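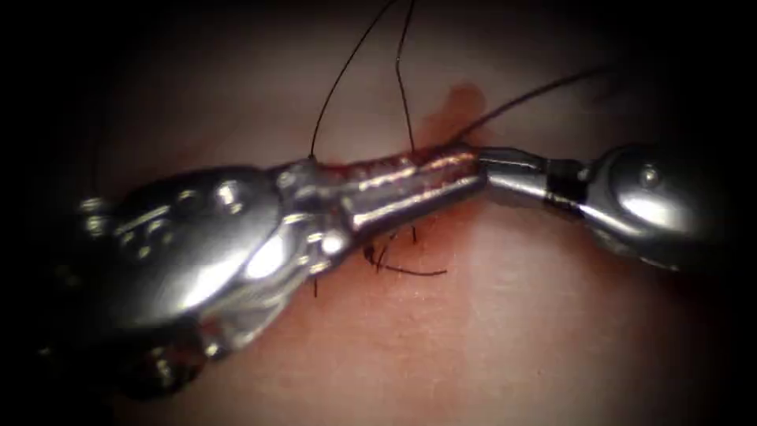

Fekley Seaming Yarn: Frequently Asked Questions

What is the yarn made of?
Fekley is a 2-ply wool and nylon blend, spun at the Ovville mill for sewing up knitted garments. Each cone holds 200 yards. It is thinner than most sock yarn and has very little stretch.

Can I knit with it?
Yes, but the fabric will be stiff. For socks or gloves, use Grillitz, which has a softer twist and comes in the same shades.

Which needle should I use?
Use a blunt tapestry needle. A sharp needle splits the plies and pierces the knitted stitches.
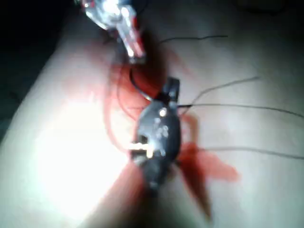 Black on a pale, curved surface, with motion blur.

How long should I cut each strand?
Cut no more than 57 inches. Longer strands fray where they pass through the eye of the needle. For a side seam, work in two strands and join them at the waist. 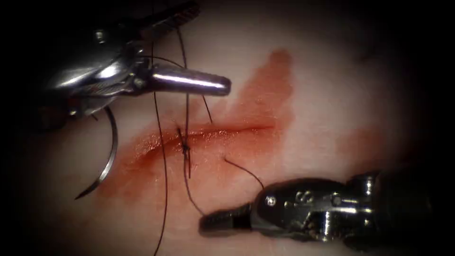
Leave a 6-inch tail at each end. Weave the tails into the seam allowance, never across the front of the work.

Does the color bleed?
Shade 758 (Quintana red) may release dye in the first wash. Wash it alone in cool water until the water is clear. The other shades are colorfast in cool water.

How do I keep dark strands from tangling?

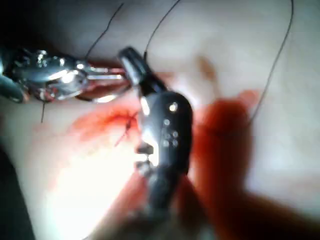

Seam dark garments on a flat surface, and pull each stitch snug before starting the next. Cover the table with a plain, light cloth. Dark threads show up well on a pale background, as in the picture, and a loose loop is easier to find before it tightens into a knot. Remove lint from the cloth between pieces.

Can I return an opened cone?
No. Unopened cones may be returned with the label attached.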